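Week Four and I Finally Like the Simulator

I know, I know. I said I'd write after every club meeting this season and then I vanished for most of October. In my defense, we had the gearbox thing, and then I had midterms, and then we had the gearbox thing again.

So, quick catch-up for those of you who only read this for the robot. Our club is doing the Wanik challenge this year, the one where your arm has to tidy a room. We named ours Guerreiro after losing a very long argument (I wanted Biscuit, and I still want Biscuit). There are 19 of us on the sign-up sheet, which sounds like a lot until you see who's still there when it's time to put the tools away. I'm on the software side with one other person, so when something moves wrong, it's one of us two, and lately it's been me.

The mechanical people have the real arm in pieces on the back bench, waiting on a part from Skukon. They said two weeks. We're past two weeks! Until it shows up, everything I do happens in Rokham, the simulator the challenge gives you, and my feelings about Rokham have been... mixed. The first evening I spent four hours getting it to open. Four! I ate a whole bag of pretzels and didn't move a single joint.

But it's growing on me, and I want to talk about the wrist view, which is where I've been living lately.

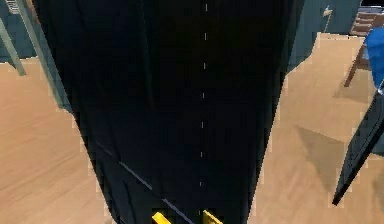

My job this month is working out what the arm can and can't see while it's moving, so we can decide where to look from before it goes to pick anything up. I'd been picturing a nice clear view of the room with a little bit of gripper at the bottom. Ha! In a pose like this one you get a giant black arm link straight up the middle, with floor on either side and just the tips of the two yellow fingers poking in at the very bottom. If the thing you're supposed to grab is behind that link, too bad. I do love the white dashed line running up the center of it, though. It makes the whole arm look like a highway, and now I can't stop calling it the highway, and it's spreading to the rest of the club.

Anyway, my plan is to add a "look around" step. The arm would stop, swing the wrist over a bit, take a second view and then put the two together, so whatever was hidden in the first one has a chance of showing up in the second. My partner thinks we should do it with small moves all along the way, which would be smoother but a lot more code. We went back and forth on it until they turned the hallway lights off on us. I think we'll try mine first, mostly because I've already written half of it - badly, but it's written.

The other thing on my list is shadows. I have a color check that picks out objects against the floor, and it's pretty happy to call a gray shadow an object too. I've been fiddling with the threshold and every time I fix one pose I break another. If you've dealt with this before, please leave a comment, I will read anything you send me.

Next meeting we're supposed to do a full run-through in front of the mechanical people, who have promised to be nice. I'm bringing more pretzels.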